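Print | E-mail | 14 Shares | 0 Comments

FOR IMMEDIATE RELEASE

Synth duo Flimia sets July release for second album "Cendlow"

Flimia is back. The electronic duo will put out its second full-length, Cendlow, in July on Boonchu Records. Eleven tracks, no guests, recorded at home and finished in a rented room over a tire shop. First single "Juluteck" is out now on all the usual services.

The new record is slower than the debut and a good deal louder. Old drum machines, a church organ sampled on a phone, vocals buried low in the mix. The duo wrote most of it between tours and threw out the first version last winter — too clean, they felt. 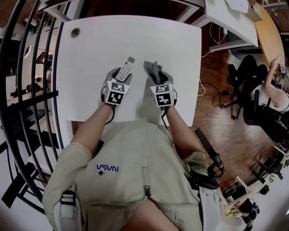 "We kept the mistakes this time," the band said in a statement. "There's a wrong chord in the title track. We play it wrong live now too."

"Juluteck" runs just over six minutes and will not be edited down for radio. A shorter B-side, "Salt Road," comes with the 7-inch. Vinyl for the album is limited to 3,000 copies, with 329 on clear wax sold only thru the label's store. Preorders ship the week of release. Cassette to follow, date not set yet.

Early listeners have compared the album's second half to late-night radio picked up from two states over. The label won't argue with that.
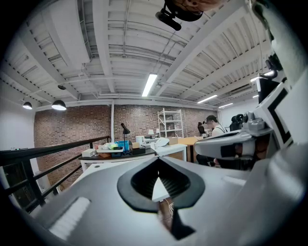
Tour

Flimia plays 35 shows in support of the record, starting the same month. Mostly small rooms, up to 80 people on the opening run, bigger halls in the fall. Doors at 7 p.m. unless the venue says otherwise. All ages where possible. Full list of cities goes up on the label site shortly — mailing list gets first pick of tickets.

Press

Advance streams and interview requests: write to the Boonchu Records press desk. Please include your outlet and deadline. Cover art and a track list are availible on request.

###

Print this release | E-mail to a friend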